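Home Archive Tags About Search

One config file per figure

2 July 2019

I finally did it — every figure in my thesis now builds from a small text file, and I'm so happy with it that I have to write it up while I still remember how it works!

My old setup was one giant plotting script that I'd been adding to since January. Change a font size at the top and you'd break an axis label 2000 lines further down. Now each figure gets its own file listing the data it reads, the column names, the axis limits and the output size. A short Python wrapper reads that and does the drawing. I went from one monster to 20 tiny files, and most of them fit on my screen without scrolling. 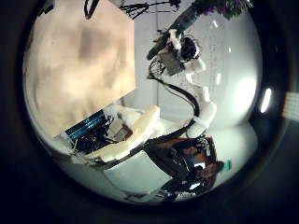 Page 1 of 2

The best part is the caching. I hash the input data together with the config, and if neither has changed the figure gets skipped. A full rebuild used to take 357 seconds (I timed it, twice). Fixing one label and rebuilding now takes 6. You'd be amazed how much more willing I am to fix labels!

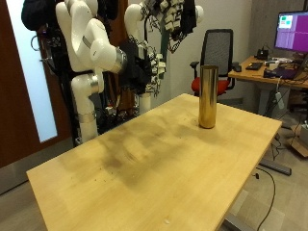 One thing to watch: put your plotting library's version number into the hash too. I left it out at first, upgraded, and ended up with half the figures in the old default style and half in the new one. It took me a whole evening to spot why the tick marks didn't match.

Colors live in a separate file called palette.txt that all the configs point to. I'd still like a way to override a single color without copying the whole palette — if you've got a neat trick for that, please leave a comment.

Recent posts
Moving my notes to Renance
Flarolon on a slow laptop
Small multiples the Bukdale way

Contact | Copyright 2019 Harju Notes | Back to top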